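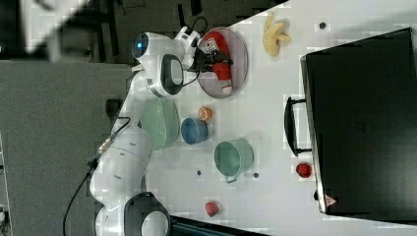

首页 本地 消费 生活 健康 专栏 天气 登录

挤不完的软管:德尔登人一年扔掉的东西,够别人再用一阵子

5月7日 Drilitora消费版 本报记者

最后更新:16:20

德尔登(Derkden)居民对自己的节俭一向颇有信心。消费研究机构Nivura今天公布的一份家庭调查显示,这份信心有百分之八十六的群众基础:受访者中有86%表示,自己在扔掉牙膏、药膏、护手霜一类的软管之前,“已经挤干净了”。

接着研究人员把这些软管剪开了。

调查于去年11月启动,覆盖全市1490户家庭。参加的家庭领到一只带盖的桶,凡是用完的软管,不论装的是牙膏、芥末酱、防晒霜还是鞋油,一律投进去,由调查员定期上门收走。最后收上来的软管共有2849支。每一支都称过重,剪开,刮净,再称一次。负责刮的人戴手套,据说芥末酱那几天还戴了护目镜。

报告没有给出一个总的“浪费率”,理由写在附录里:不同产品的黏稠程度相差太大,放在一起平均没有意义。本报认为这个理由很充分,也为标题因此少了一个数字感到遗憾。

报告给出的是排名。剩得最多的是护手霜,其次是防晒霜,再往后是各类药膏。牙膏表现中等。剩得最少的是番茄酱,研究者在正文里用了“接近彻底”四个字,全篇再没有别的产品得到过这样的评价。

项目负责人万蓬·尼尔素万(Wanpen Nilsuwan)在发布会上解释,这和产品价格没什么关系。“贵的护手霜剩得和便宜的一样多。人们对番茄酱比较认真,大概因为挤的时候旁边有人等着。”

台下有人问,有没有可能是受访者知道自己的软管要被剪开,所以特意多挤了几下。尼尔素万说有这个可能,而且调查小组认真讨论过。“如果他们多挤了几下还是这个结果,”她说,“那平时的情况请各位自己想象。”

会场安静了片刻,有几位来宾低头翻包。

一个家庭内部的老问题

报告里篇幅最长的一章与残余量无关,讲的是挤法。

调查员请每户分别填写两张问卷,一张问自己怎么挤,一张问同住的人怎么挤。两张问卷放在一起看,德尔登几乎每个家庭都由两类人组成:一类从尾部往前推,一类从中间随手一捏。奇怪之处在于,从中间捏的那类人只出现在第二张问卷上。

换句话说,全城的人都在跟从中间捏的人同住,但没有一个人自己是从中间捏的。

收回来的软管不太支持这一说法。相当一部分牙膏管腰部有明显的凹痕,尾部则饱满如新。研究人员在报告中措辞谨慎,称“自述行为与物证之间存在一定距离”。

独居者的问卷本来可以澄清问题,结果同样耐人寻味。独居的受访者大多也自称从尾部挤,他们的软管腰部也有凹痕。在“您认为凹痕是如何形成的”一栏里,有人填了“运输”,有人填了“亲戚来住过”,还有一位只填了一个问号。

尼尔素万被问到她自己怎么挤。她说这属于个人信息。

剪刀派与卷管派

在“挤到最后怎么办”这道题上,受访者的回答分成几个阵营,彼此评价都不高。

卷管派人数最多。他们把管尾一圈一圈往上卷,有的用夹子固定,有的用发卡,也有人用晾衣夹。报告肯定了这一做法的效果,同时指出,卷过的软管在浴室架子上站不住,容易滚进洗手池后面的缝里。有一户人家交来的桶里有几支积满灰尘的牙膏,附言说是搬柜子时发现的,“一并上交”。

剪刀派人数较少,态度坚定。他们到最后一律把软管剪开,用手指或小勺取用。从刮出来的量看,这一派几乎不浪费任何东西。代价是剪开的软管很快就干了,浴室里常年摆着几支敞着口的东西,同住者对此的意见在第二张问卷上写得很详细,有一位写到了背面。

倒立派把软管头朝下立在杯子里,等重力帮忙。这一派最有耐心,也最常在早晨迟到。后半句是本报记者的个人观察,报告里没有。

还有一派,报告称为“直接购新”,即感觉有点难挤了就开一支新的,旧的暂且留着,打算哪天用完。调查员在部分家庭的抽屉里见到了这些“哪天”。由于它们在法律上和情感上都还没有被扔掉,没有计入统计。

商家的看法

本市生产软管装日化用品的企业不多,Rungrueang是规模较大的一家。公司发言人对调查表示欢迎,并强调旗下产品“在正常使用条件下可以充分挤出”。

记者请教什么是正常使用条件。发言人说就是消费者正常使用的条件。

记者又问,管口能不能做大一点。发言人说公司早年试过,顾客抱怨一挤就出来太多;后来改小,顾客抱怨挤不出来;再后来改回原来的尺寸,换了个颜色的盖子,顾客来信表扬,说终于听取了意见。这个尺寸沿用至今。

关于管尾那一截封口,也就是无论如何都压不平、里面总藏着一点东西的那一截,发言人表示,那是密封工艺的需要。他补充说,他太太也问过同样的问题,他给出的是同样的答复,效果也差不多。

Rungrueang目前没有更换包装的计划。公司倒是准备推出一款挤管器,一块带缝的塑料片,套上去往前推即可。记者拿到了样品。它的外包装是一层吸塑壳,需要用剪刀才能打开,记者于是顺手把牙膏也剪了。

旧城市场的意见

为了听听不同的声音,记者去了一趟旧城市场。

卖日用杂货的摊主们对调查结果并不意外。一位摊主说,她店里卖得最稳的就是软管类产品,“人家没用完就来买,我总不能劝他回去再挤挤。”她说这话时正在给自己抹护手霜,抹完把管子在柜台边上磕了几下,又看了看,放回抽屉里去了。

隔壁修鞋的师傅有另一套办法。他的鞋油管子用旧锤柄擀平,像擀面皮一样从尾擀到头,擀完的管子薄得可以夹在账本里。他确实把它们夹在账本里,说是方便记住什么时候买的。记者问这有什么用,他说没什么用,但账本里夹着点东西翻起来顺手。

市场门口等车的几位老人回忆,从前的牙膏管是金属的,挤完拿去收废品的那里能换糖吃,孩子们因此挤得格外卖力,常常在还没用完的时候就挤完了。其中一位说自己小时候为此挨过打,打他的是祖母,糖也是祖母吃掉的。如今的塑料软管卷起来会自己弹回去,他认为东西没有骨气,人也就跟着懒了。另一位不同意,说金属管卷几次就从侧面裂开,牙膏从裂口出来,哪有什么骨气。两人争到车来,上了同一辆车。

回收是另一件麻烦事

报告最后一章转入正题,至少在环卫部门看来是正题。

软管多由几层不同材料压合而成,里面又带着残余物,分拣起来十分头疼。本市垃圾分类指南目前的写法是“清洗干净后投入可回收物”,而Nivura调查员问遍了参加调查的家庭,愿意为一支用完的药膏管专门放水清洗的人少之又少。有受访者反问,冲掉那点药膏用的水算不算浪费。这个问题调查员带回了办公室,报告里没有答案,只在“后续研究方向”下面列了一条。

环卫部门的工作人员在发布会上态度平和。他表示,指南下次修订时会考虑这类包装,修订时间未定。至于眼下该怎么投,他的建议是“尽量挤干净一点”。

这也是报告列出的第一条建议。第二条是购买前想想家里是不是还有一支开着的。第三条写给同住的人,劝大家在挤法问题上互相体谅,措辞温和,看得出改过许多稿。

设奖征集

为了让调查结果不只停留在纸面上,Nivura同时宣布举办一次“最后一点”征集活动,向市民征求把软管用到底的办法。办法要求在家中可以完成,不使用电动工具,不伤及台面。一等奖奖金2000铢,另赠护手霜一支。

参加者需提交文字说明,以及按该办法处理过的软管一支,供评审剪开查验。主办方提醒,请勿邮寄芥末酱。

记者问尼尔素万,那2849支软管里刮出来的东西后来去了哪里。她说牙膏部分被实验室同事拿去擦水龙头了,效果很好,整层楼的水龙头都亮得能照人。药膏和防晒霜按规定处理。番茄酱的残余量太少,不足以讨论。

护手霜呢?

她说护手霜也按规定处理了。随后她从包里拿出一支自用的,拧开盖子,两根手指在管身中间捏了一下,看见记者在看,又换到了尾部。

征集细则和报名表可在德尔登各区图书馆服务台领取,填好后交回原处即可。完整报告也放在那里供人翻阅,不外借。

上一篇 下一篇 返回消费版 联系编辑部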